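Memitz opens its doors, and I come home thinking about dishes
Omar Twal
September 2023
14 comments | 121 shares

Back from the Memitz open day, writing this on the train before I lose the thread. Short version – I went in ready to sneer and came out annoyed at my own side.

The pitch, if you missed it. Ghanem has a team working on household chores with two-armed robots. Not factory stuff. Washing up. They let 15 of us in at a time, shoes wiped, bags by the door, and you get a slot at the sink and a slot at the bench. No stage, no music, no man in a headset. I liked that right away.

The sink first. Plain white counter, tiles, steel basin, orange plastic kitchenware, two silver arms with white grippers. You stand there and you wait. And it is slow, my God it is slow. A woman behind me said her kid does it faster and her kid is 7. Fair. But then her kid has had seven years of practice and somebody yelling from the next room.
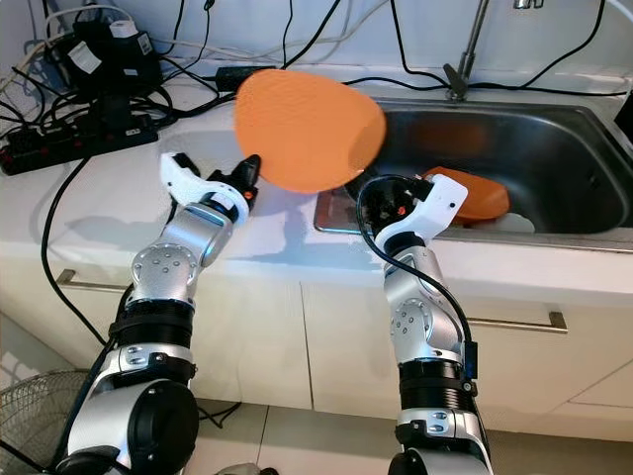
What the critics get wrong

I've written the usual column about this. Twice, probably. Robots take jobs, robots don't work, pick one. What I never wrote about is how ordinary the work looks up close. Most of what I saw was people fussing over plugs. Cables over the counter, cables on the floor, a power strip right there by the kitchen work. I asked one of the engineers how much of her week is robot and how much is wiring and she just laughed and went back under the bench.

Compare that to the Passide show in the spring. Lights, countdown, 200 seats, a humanoid that waved. It waved! Everybody clapped. I clapped, to my shame. Learned nothing. Couldn't tell you today what the thing was for or weather anyone was steering it.

At the bench you get right up to the hardware. Orange shell, black textured fingers, a pair of them, close together. Smaller than I'd pictured. I wanted to shake hands with it and was told no, politely. 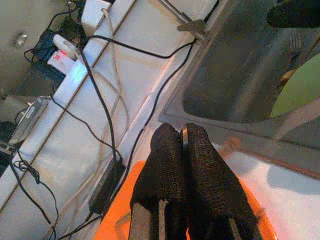 Gripper fingers and power leads at the bench, Memitz open day.

So here's my gripe, and it's with the people who fund this as much as the people who mock it. We keep judging these machines on the best ninety seconds somebody could film. Let the public stand at the sink for an hour. Let them get bored. Boredom is information – if I'm bored watching a robot near a plate then I know about where we are, and I know it better than any press release from Prikholm can tell me.

Would I buy one? No. Would I let one near my mother's china? Also no, she'd haunt me and she isn't even dead. But I'd go back next year and stand in teh same spot and see what's changed. More labs should do it. Put out some coffee too, Memitz, the machine in the lobby ate my dollar.

Share this | 121 shares
14 comments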